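Lerkisby Community Board > Utilities and Services > Switching from Trerkar DSL to the co-op fiber?

hollis_ridge
February 26, 2018
The co-op crew has flagged both sides of our road and I got the sign-up packet in the mail. We've had Trerkar DSL for 7 years. It gets us 4 megabits down on a good night and drops out when it rains. The co-op wants a $300 deposit toward the drop to the house, credited back over the first year. Has anyone on the north side signed yet, and did you have to pay extra for distance?

mkdvorak
Signed up last week. The deposit is the same for everybody. Extra footage is only billed if your house sits a long way back from the road. The man I spoke to at the office was Brunello Sorrentino and he looked up my lot while I was on the phone. Ask for him.

pinecone44
I'd hold off. They told the east side June two years ago and those people are still waiting. My sister got her deposit back but it took a lot of calls.

mkdvorak
The east side got held up over the pole agreement with the power company. North side is all buried, so there are no poles to argue over.

pinecone44
Could be. I still wouldn't hand over money before there is a cable in the ground.

eshim
Eun-seong Shim here, I went to the meeting at the school. They have 1,423 addresses in the build area and north side is the first section. The deposit is refundable in full until they schedule your drop. After that it isn't. It says so on the back page of the packet, in the small print.

I work from home, so I went over where the equipment goes. They put a box on the outside wall and bring one line through to wherever you want the modem. Mine is going in the room where I have my desk.

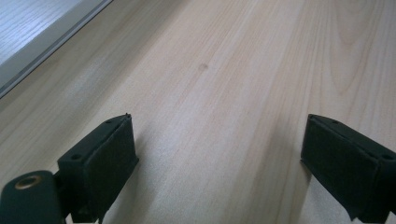
You get one free location. If you want it somewhere that means fishing cable through a finished wall, they charge by the hour. Pick a spot on an outside wall if you can. You can use your own router, but they won't help you with it over the phone.

hollis_ridge
Thanks, that's what I needed. I have a Bruletti router I bought last year and would like to keep it. Any trouble with those?

eshim
I didn't ask about brands. They said anything with a gigabit port on the internet side should work.

tomw_lerk
Don't cancel Trerkar until the new line is up and you've used it for a week or two. Also check if your email is through them. My wife had a Trerkar address on all of our bank accounts and it took a whole weekend to change them over.

gravelroad
Has anyone looked at Wibisono wireless instead? No deposit, and they mount the dish for free if you can see the tower.

pinecone44
We have it. Fine in winter, slower once the leaves come in. No data cap on our plan. I'd take it over the DSL.

mkdvorak
For the same money I'd take the fiber. Trees don't matter to it.

pinecone44
If it shows up.

hollis_ridge
Called the office this afternoon. Our house is inside the standard distance, so no extra charge — just the deposit. I'm going to send it in and keep the DSL for now. Will post when they give me a date.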